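Ticket 336: bidder numbers missing from silent auction sheet
Logged by: Atif Talpur, Brokumen gala desk
Status: open

The Fakum export drops any bidder whose table was changed after registration. Three guests are affected. I re-ran it at 4 pm with the same result. 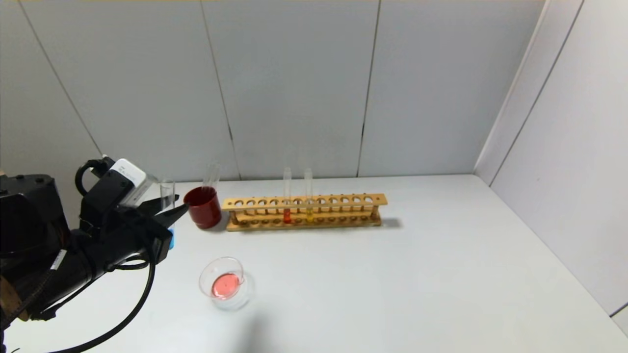
Lot 148: test tubes in a wooden rack, red cup at left

Workaround: add the three by hand. Reserve on the Charpentier print still shows $1,000, so lot data looks fine. Waiting on Grimico to check the table field.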